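The First Rule Is the Grip

Before Rajeshwari Kurup lets a new trainee start a shift at Poduval, she gives them one page of paper. It has the rules for closing a gripper on an object, and it fits on one side because she refused to let it grow.

"We had a longer one," she says. "It had 60 points and people signed it on the last page. I don't think they read the middle."

The short page came out of a difficult July. The team had recorded 2594 grasps, and when Necati Soylu sat down to review them he found that operators did not agree on what a finished grasp was. One closed the fingers and lifted at once. Another waited. A third opened and closed again until he liked the look of it, and all of this went into the same folder.

Now the page says that both fingers must touch before the lift begins, and that the operator holds still for a moment after closing. Shiny objects get a line of their own. Glare can hide an edge from the camera at the wrist, so the operator must check the contact on both sides and turn the lamp if it is necessary.

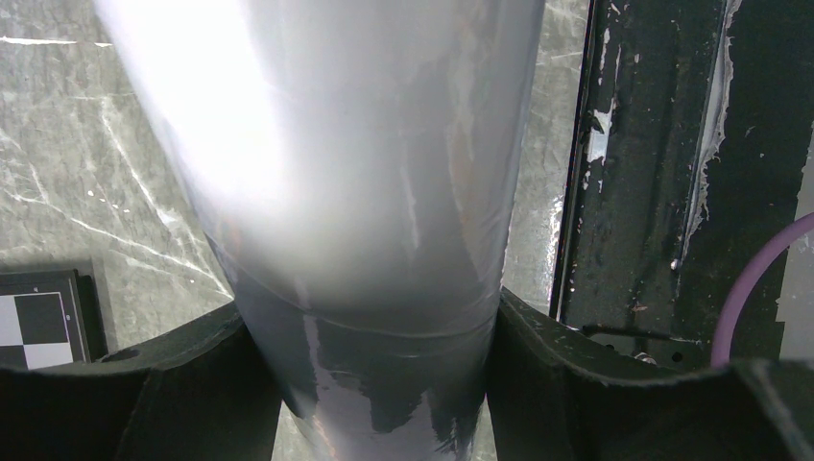
A glossy cylinder between the gripper fingers, with a checkerboard marker on the marble-patterned surface.

Soylu would like to go further. He wants a written limit for wear on the fingers – a scuffed pad does not hold like a new one, he argues – and a check every 30 shifts. Kurup has agreed to try it until the next review, which they hold on a Thursday.

Other groups ask for the page quite often. Imelda Magbanua at Atberg has translated it for her night team and added one rule, about who may stop the robot. Her answer is anyone in the room. Kurup has since copied that line back to her own page, at the top.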